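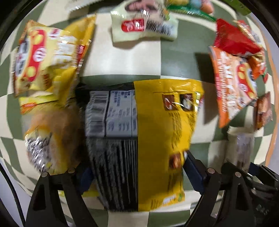
Back of the pack, black one side, yellow the other. Plenty of print, and a pale label with a barcode stuck over the black half.

Snack table, January

Flernero reckons its new 200 g share bag is "a favourite colour away from a classic". I have my doubts. We put it out on the checked tablecloth at Adbridge with the usual suspects and 16 people had a go. The nut-like thing printed on the yellow side got more attention than the flavour did. Two people went back for seconds, and one of those had skipped lunch. The puffy yellow bag at the back is one of the other packets on the table. I'd want to see the price before buying either again.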